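Home | Lists | Archives by thread | Archives by date | Search

[plekside-users] Touchpad dead after suspend, Brira 15, kernel module vs. firmware

Junhao Zou
Oct 22, 2021

Josué Mendonça wrote:

> I have the Brira 15 with the Fevberg touchpad. After a
> resume from suspend the pointer does not move. The
> buttons still click. A reboot fixes it until the next
> suspend. I installed the driver package from the vendor
> page and it made no difference. Is this the driver or
> the firmware? I would like to avoid flashing anything
> if I can.
>
> Also, the vendor page lists two packages with the same
> version number and different sizes. Which one is right?

Both packages contain the same kernel module. The larger one adds the settings panel and its translations. Install the small one if you set things from the command line.

On the main question: the firmware is the likely cause, but you can work around it in the driver. The touchpad sits on the I2C bus and shares an interrupt line with the lid switch. On resume the module sends a reset and waits 20 ms for the reply. Firmware 83 and older can take longer than that. When the wait runs out, the module marks the motion endpoint as failed and leaves the button endpoint alone. That matches what you see.

Check the firmware first. The module prints it once at load:

 dmesg | grep fevberg

If the line ends in "fw 83" or lower, you have the slow reset. If there is no line at all, the generic HID driver has claimed the device and the steps under "Workaround" will do nothing. In that case blacklist the generic driver, rebuild the initramfs and look again.

I ran the suspend loop script from the Gumede repository on my own unit with the default wait. It went through 1,000 cycles overnight and the log had 15 failed resets in it, all of them on battery. I have no explanation for the battery part. Gemechu Woldegiorgis suspects the bus controller is left in a lower power state, and he may be right, but I have not put a probe on it.
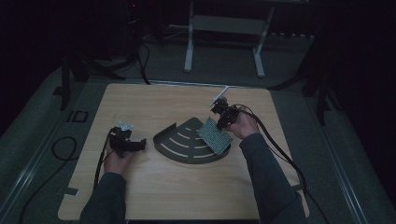 Workaround

1. Create /etc/modprobe.d/fevberg.conf with this line:

 options fevberg_tp reset_wait=1000

The value is in milliseconds. Smaller values may do, but I have only tested this one.

2. Rebuild the initramfs. If you skip this the old value is used at boot, and the file in /etc appears to be ignored.

3. Reboot, then confirm the value:

 cat /sys/module/fevberg_tp/parameters/reset_wait

4. Suspend on battery with the lid, and again from the menu. The two take different paths through the resume code, so test both.

If the pointer is still dead, unload and reload the module before you reboot and send the dmesg output to the list. Please attach it as a plain text file. The archive wraps long lines and they are hard to read afterward.

The firmware update is a separate matter. Xinyi Jiang posted the changelog in January and the reset timing is listed as fixed in the release after 83. The updater refuses to run without AC power connected. There is no way back to the older version once it is written, so I would stay with the module option for now.

Junhao

Related messages in this list

- Brira 15: fan runs at full speed after resume (Tincuța Gavrilă)
- Re: Fevberg module fails to build on new kernel (Gemechu Woldegiorgis)
- Touchpad firmware changelog (Xinyi Jiang)
- Gumede suspend script, added battery logging (Junhao Zou)
- Two-finger scroll direction resets at login (Josué Mendonça)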